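Ferhat Işık on oiled teak, cheap cushions and why he won't sell you a cover

Joletti's garden furniture buyer talks wood, warehouses and the trouble with August

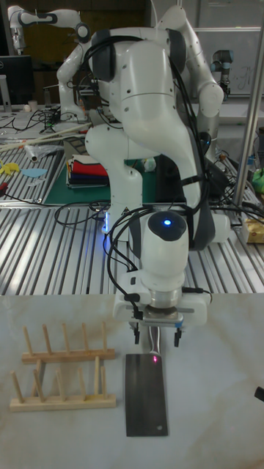
Starting out

Ferhat Işık is on the phone when I get there, waves me to a bench, carries on talking for ten minutes. The bench is teak, gray, older than either of us. When he hangs up he tells me it dates from 1954 and came out of a hotel garden.

"It's had one slat replaced. One. I sit every new supplier on that bench and then I sit them on theirs."

He buys all the outdoor furniture for Joletti – tables, loungers, benches, the odd swing seat. Two showrooms and a warehouse. Before that, kitchen chairs. Before that he drove the van.

"The van was the best training. You carry a table up three flights and you know everything about it. Where it flexes, what the packaging is like, whether the bolts were put in by somebody who cared. I still make buyers do a week of deliveries. They hate it."

He started with the company in 2000, moved to the garden side a few years after, when the man who ran it left for a boat business. Garden was a corner of the shop then. Some folding chairs, a parasol or two, a barbecue no one wanted.

On wood

I ask the question everybody asks. Oil it or leave it?

"Leave it. If you like gray, leave it. If you like brown, oil it, but then you have to keep oiling it, you can't do it one year and skip the next two. It goes patchy and people ring us and say the table is faulty. The table is fine."

What about sealers?

"Some are OK. Test it underneath first. Let the wood dry out properly before you put anything on it, a few dry days. And for goodness sake no pressure washer. I've seen tables that look like corduroy. Warm water, a soft brush, go with the grain. Finished."

He's less strict about eucalyptus and acacia, which make up most of the cheaper range. Those he does want oiled, every spring, end grain first.

"The feet. Everybody does the top. The water comes in through the feet! Turn the chair upside down and do the feet, do them twice."

On metal and weave

The best seller isn't wood at all. It's an aluminum dining set called Bugti, six chairs and a rectangular table, powder coated. He seems slightly annoyed by how well it does.

"It's a good set. I fought against it for a year, I thought it was boring. It is boring. It weighs nothing, it doesn't rust, the chairs stack. My sister bought one without telling me."

Woven sets he's pickier about. He pulls a sample of strand from a drawer and bends it back and forth while he talks. Flat weave lasts less well than round in his experience, and the thing to look at is the corners, where the strand gets pulled tight over the frame. Also the color all the way through. He snaps the sample and shows me the inside – same brown as the outside.

"If that's white in the middle, put it back."

And the frame underneath?

"Ask. If they say steel, ask what kind of coating. If they don't know, well."

The Kida lounger is the one he's proudest of. It took three tries to get the back adjuster right. The first version pinched fingers, the second one made a noise he describes as a goose. The third is in the showroom now and I have a go on it. Four positions, flat to upright, no goose.

Cushions

Here he gets going. Cushions are where most of the complaints come from and where he thinks most makers save money.

"You pay for a nice frame and then they give you a cushion like a slice of bread. After one summer it's toast. You feel the slats."

He wants foam with some spring to it, a zip you can actually open, covers that go in the machine at a low temperature. Ties on the back for anything above the seat. Piping he can live without, it holds water along the seam and goes green first.

Where should people keep them?

"Indoors. In a box if you must, but the box has to breathe. And dry when they go in. People get back from the garden at night, it's dewy, they throw them in, shut the lid. Open it in two weeks and it smells like a pond."

Joletti does sell a storage box, the Clastik, and he's honest about its limits. It keeps rain off. It won't keep damp out in winter and he'd rather staff said so.

Covers, though, he refuses to stock, at least the big plastic kind that go down to the ground. They trap wet underneath and flap about in the wind and rub the finish off the corners. He knows the other shops make good money on them. Customers ask all the time. He sends them home with advice – tip the table, lean the chairs in, let the air through.

"My boss has stopped asking me about it. Maybe she will start again after reading this."

The August problem

The buying calendar is strange. By the time customers are sitting outside enjoying the stuff, he has already chosen most of next year's. Orders are mostly settled in August, right when the clearance signs go up and the showroom looks its worst.

"You are standing in a sale, everything half price, one chair missing from every set, and you have to decide how many people will want a green sofa in ten months. Green! I don't know if they want green."

Last season's order was 3000 dining chairs across all ranges. Too many, or too few?

"Too many of the wicker, not enough of the Bugti. Every year it's the same sentence with different names in it."

I ask how he sold the extra. Slowly, he says. Some went to a café at cost. Some are still upstairs, and he points at the ceiling. There's a bar code list pinned by his desk, item 3773 is circled in red pen and underlined. He won't tell me what it is. A parasol base, I find out later from someone in the showroom. Very heavy, wrong size hole.

Small gardens

Most people who come in have less room than they think. He asks for measurements before he shows them anything, and he means with the chairs pulled out.

"They measure the table. Great, the table fits. Now sit down. You're in the flower bed."

For a balcony he likes two chairs and a small round table, folding if the building has strict rules about what's left out. For a patio, a bench down one side against the wall, it saves all the space behind the chairs. Corner sofas he tries to talk people out of, mostly fails. They look wonderfull in the brochure, he says, and then there's one seat in the corner where your knees hit somebody else's and it ends up as the dog's.

And mark it out. Chalk, string, old newspaper, whatever's in the house. Leave it down for a day and walk round it with a tray.

What he has at home

A table with a burn mark, four chairs that don't match, a hammock. The table was a return. The chairs are samples that never went on sale, one of them has an arm a bit lower than the other.

"I don't notice it. Guests notice it."

He doesn't oil any of it. He says he means to do the feet.

The phone's going again and he has a container to chase, so thats us done. On the way out he stops at a display, pushes down on a table corner with his palm, frowns, gets on his knees and tightens something underneath with his fingers. Then back to the phone.

The new range is in both showrooms from spring. Care leaflets are at the desk and you can have one even if you bought your table someplace else.

Posted 13/01/2025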